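Urnora reuse scheme, Kodarport - progress note to Gesadden fund
2022-02-21

Quick one, full figures to follow. 80 households on the waiting list, 22 served so far. Van back on the road.
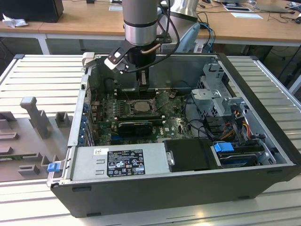

Desktop tower open on the bench, processor socket in view.

Referrals mostly from the two schools and the library. Orellana estate slower - leaflets went out late, my fault. 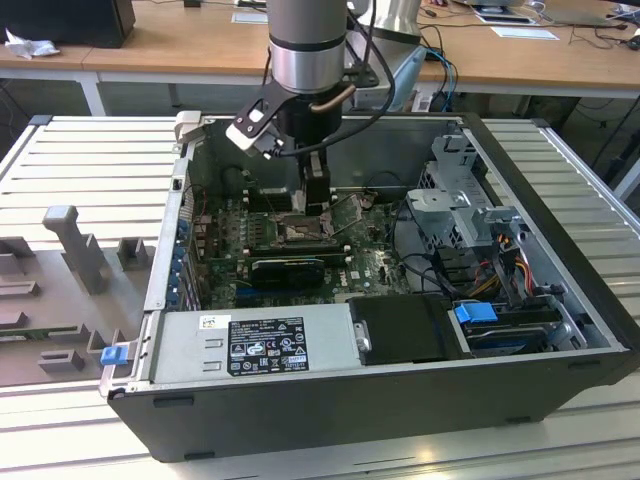 Spend to date 1,076, nearly all van hire and postage. Reciepts attached.

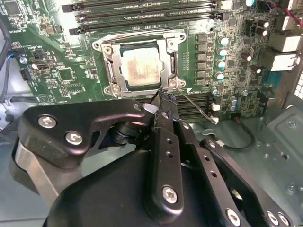
Still need: 3 more drivers, a dry store before July. Landlord not replying.

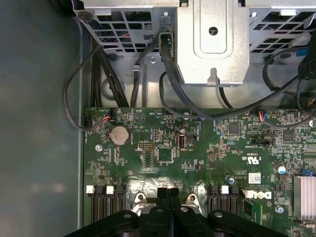

Will chase him again and send teh revised budget after that.

Aliki Mavromatis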